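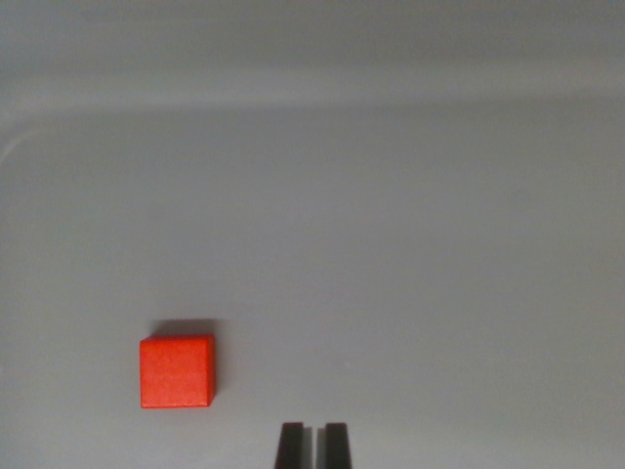

**Figure 2.** Red cube on a pale gray surface.

### 3.2 Color naming task

Participants were tested one at a time in a quiet room at the Natora site. Each session covered 105 trials, presented in random order with a short break at the midpoint. On every trial the participant named the color of a single item aloud, using any word or phrase they liked. Responses were recorded and later transcribed by two coders who did not know the trial order.

Answers were grouped by head term, so that "dark red" and "brick red" both counted as red. Compound answers such as "orange-red" (cf. the cube in Figure 2) were kept as a separate class, as in the coding scheme of Safavi (Section 2.1). Disagreements between coders were settled by discussion.

Naming time was measured from item onset to the start of speech. Trials with a false start or a cough were dropped, which removed 462 responses from the full set. The remaining times were log-transformed before analysis. We fitted a mixed model with random intercepts for participant and item. Compound answers were slower than single-word answers at both sites, and the gap was larger at Torura, where the participants were older.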